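Leave the last over alone

I love a close finish. I have sat through bad matches just for the chance of one, and when Duviso needed 2 to win with the last pair in back in July, I was standing up in my own kitchen, yelling at a laptop. So please believe me when I say I have nothing against drama. I just don't want it built in for me.

The Astum league is talking about a bonus point for any chase that goes into the final over, win or lose. The idea is to reward "entertaining cricket." I think it's a terrible plan!

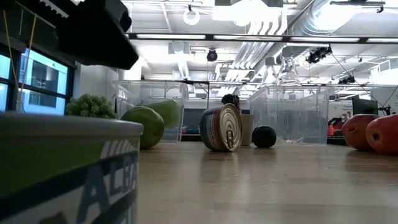
A tight game is tight by accident. Somebody drops a catch in the ninth over, somebody else runs like a maniac for a second that was never there, and three hours later it all lands on one nervous kid with the ball. Pay teams for getting there and you'll see sides who need 12 off five overs patting it back to the bowler -- and who could blame them? 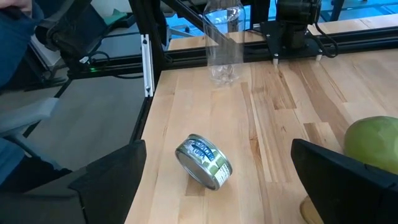
Hoshino won their opener with 41 balls to spare and people grumbled that it was boring. Boring? They bowled beautifully and then batted like they had a train to catch. I'd watch that again tomorrow. Under the new rule they'd have been better off dawdling, and that makes me a bit sad.

I do get where it comes from. The gate for that game was 621, and plenty of them had left before the handshakes. Clubs need the money from the food stands, and a short match hurts.

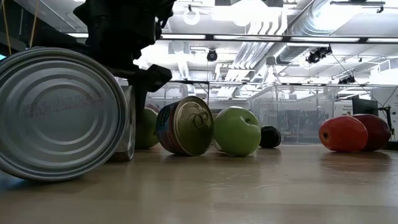 But there are other ways to fix a short evening. Stistusari used to put on a quick six-over game for the juniors whenever the main one wrapped up early (my niece took a wicket in one and has mentioned it daily ever since). Folks stayed for that. They bought fries. The league could copy it next week without touching the points table. 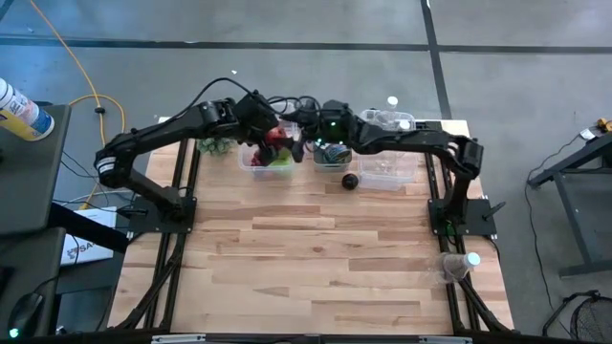

What I'd do with the points

Keep it simple. Two for a win, one each for a tie or a washout, and net run rate to split teams that finish level. Run rate confuses people, I know, but at least it tells a side that's on top to keep going -- and I'd like them to keep going.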